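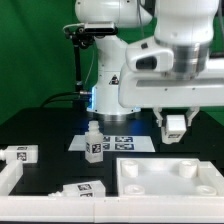
Small bookkeeping practice, client wants me to do the books AND the review -- is that okay?

Posted by Samran Nuchit, August 10, 2019

Hi all, first post so go easy on me. I run a small bookkeeping and tax practice out of Riltness (just me and a part-timer) and I've got a question I keep going back and forth on.

One of my clients is a community sports association. I've done their monthly books since April last year -- coding, bank recs, payroll for the two paid staff, the lot. Their usual reviewer has retired, and the president rang to ask if I'd "just sign off the annual review as well, seeing as you already know where everything is." They've offered $100 on top of my normal monthly fee, so it's hardly going to make me rich, but I like them and my daughter plays there.

My gut says no. But then I thought, it's only a review and not a full audit, and the organisation is tiny. Is there a way to do it with safeguards? Could my part-timer do the review while I keep doing the books? And does the fee matter? They're a fairly small slice of my income so I don't think I'd be accused of depending on them.

Also if the answer is no, how do I tell them without sounding like I'm being precious about it? The president is lovely but he's already told the rest of the board it's sorted.

Cheers,
Samran

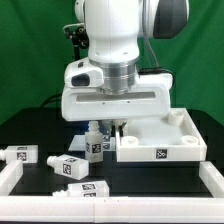
White arm over the black bench, green backdrop behind

Cleiton Araújo

Your gut's right, Samran. I had almost the same thing come up with a childcare co-op and I spent a whole weekend reading the code trying to talk myself into a yes. Couldn't get there.

The problem has a name, self-review threat. You'd be giving assurance over figures you put together yourself, and if you miscoded something back in the first month you'd very likely look straight past it at year end. A review gives less assurance than an audit but it's still an assurance engagement, so the independence rules come along with it. "It's only a review" is what my co-op said too!

On the part-timer idea -- I can't see that working in a practice your size. They report to you and you pay them, so how hard are they going to push if they find something wrong in your work? In a bigger firm with separate teams and partners you might have more room to argue it, depending on what sort of client it is. With two people in one office I wouldn't try.

The fee is a separate question. You may be fine on fee dependence and still be stuck on self-review, they don't cancel out. I'd also write down that your daughter plays there. Probably nothing in it, but put it in your file note anyway.

As for telling them, I rang first and then followed up in writing. I said something like "I'd love to keep doing the books, and the members deserve somebody who hasn't touched them to look over the numbers." They took it really well. I offered to prepare the working papers so the new reviewer's bill stayed down, and it did. Check the association's own rules as well, because mine had a clause saying the reviewer couldn't be anyone involved in keeping the accounts. That ended the conversation pretty quickly.

If you want to swap, I know a couple of sole practitioners over Urkby way who do reviews for each other's clients. Just keep an eye on that sort of arrangement if it gets too cosy, it can raise questions of its own.

Do ring your professional body's ethics line before you reply to the president. They're used to this one.

fung_ledger

Don't do it. I've been in practice 18 years and the little clubs are the ones that blow up, usually over canteen cash. $100 wouldn't cover the phone calls.

Depends what state you're in too, some of the smaller associations don't need a review at all unless their rules or a grant ask for it. Worth looking up before anyone pays for one.

Samran Nuchit

Thanks both, that's a huge help. Found their constitution and yep, there's a clause, nearly word for word what Cleiton described. Ringing the president tomorrow and I'll ask around Surnen for a reviewer. Cleiton, could you message me the names of the Urkby people?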